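Gripper won't let go of cloth after closing, then faults out. Soft fingertips, two hand-held units

Posted in: Grippers and End Effectors
Asked by gashi_bench, August 22, 2025
Viewed 1339 times

We run a folding task with 2 hand-held grippers, one in each hand. Both have the soft orange fingertips on black angle plates, with a marker square under each fingertip. The controller is a Trilex box and the grippers plug into it separately.

The fault is on the right-hand unit only. It closes on the cloth fine. When I release the trigger the fingers open a few millimeters, stop, and the box throws error 81. After that the trigger does nothing until I power cycle. The cloth stays pinched, and last time I pulled it out by hand with the power still on. The fingers closed again while mine were between them. No injury, but I would like to know why it did that before anybody uses it again.

Already tried:
Swapped the cables between the two units. The fault stays with the right one.
Cleaned the fingertips with a damp rag.
Reloaded the settings file from March, when everything worked.

It happens on thin cloth more than on thick. With nothing in the fingers I can open and close it all day.

vullerance_tech
Accepted

Stop pulling cloth out with the power on. On that box the release command stays in the queue after an 81, and so does whatever came after it. If you touched the trigger again while it was faulted, the close can run as soon as the motor gets free. That is probably what caught you. Kill power at the switch, wait for the light on the box to go out, then spread the fingers by hand.

81 is a position error. The motor was told to open and didn't get there in time. Your cable swap puts the problem in the gripper. I would check these in order:

Fingertip seating. If a pad has crept toward the other finger, thin cloth gets drawn down into the gap between the plates and jams there. Thick cloth can't get in that far, so it would match what you see.

Plate screws. Back them out one at a time, clean them, put them back snug. A plate that has turned slightly will rub under load and run free when empty.

Slide rail. Look for lint. We had one packed solid with it. 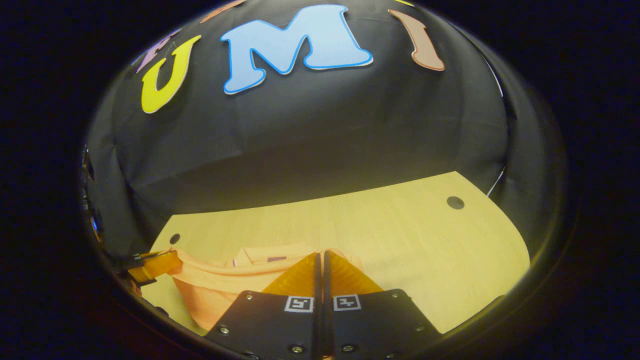

When you have it back together, don't go straight to the full fold. Do 40 open and close cycles on one piece of thin cloth, and watch the plates while you do it. Any rubbing will show up before you get to the end. Keep the other unit parked away from it so you only have one thing moving.

ramville_rob

Had the same error and it was a bad power supply. Replace the power supply.

vullerance_tech

Could be on some setups. He has both units on one box and only one of them faults, so I would leave that for last.

gashi_bench

It was the left plate on the bad unit. One screw was loose and the plate had turned enough to touch the other one. Cleaned the screws and put them back, and there was lint in the rail too. Ran the 40 cycles with no error. I also put a note on the box about switching off before clearing cloth. Still don't know why the queue isn't cleared on a fault, so I will ask Trilex about that separately.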